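How I mix my own watercolours and keep them in test tubes

I've been asked about my "potion shelf" enough times now that I thought I'd better write the whole thing down, if only to stop me typing it out again in emails. I mix watered-down paint in test tubes. It saves me a ridiculous amount of paint, and when I need the same grey on a second evening I've got the same grey, which I never managed with a palette!

You'll need some tube watercolours, a rack with test tubes and stoppers, a few plastic pipettes, a little cup for water and a table you can wipe down. The rack is the bit people get stuck on. Get a clear plastic one if you can (mine's from a school supplies shop) as you can see the colour level without pulling anything out. Check the holes suit your tubes before you pay. I learned that after buying 20 tubes that were a touch too fat, and Isla Faulkner now has them on her windowsill with sweet peas in.

Start with only a couple of colours. I know it's tempting to fill every hole on the first afternoon, and I did, and most of it went down the sink in January. Two is plenty to learn on. I like to stand them at opposite ends of the rack so I don't dip the wrong pipette in the wrong tube while I'm listening to the radio.

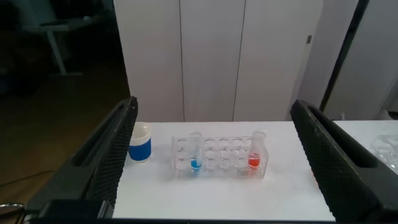
Anyway, the mixing. Squeeze a blob of paint the size of a pea into a saucer, add a few drops of water and work it with an old brush until there are no lumps left. Do take your time over this, because a lump that gets into the tube will sit at the bottom and sulk. Then draw it up with the pipette, let it into the tube slowly, and top up with water a bit at a time, swirling as you go.

Test it on the paper you're going to use. Scrap printer paper will fib to you about how dark a wash is! Let the swatch dry, and if it's too pale, mix another small blob in the saucer and add that. Going the other way is easier, just more water.

Put the stopper in and label it straight away. I write the paint names and how many drops of each on a strip of masking tape, so Salamatu's garden green says "3 yellow, 2 blue, tiny bit of brown", and I've made it four times since.

A few odds and ends. Keep the water cup well over to one side, away from your elbow. Shake each tube before using it, as the colour settles overnight. Make only what you'll use in a week or so, and if anything smells funny, out it goes. Rinse the pipettes while they're still wet, or you'll be poking at them with a pin for ages.

Next time I'll do the granulating colours, which behave very badly in tubes and need a different method.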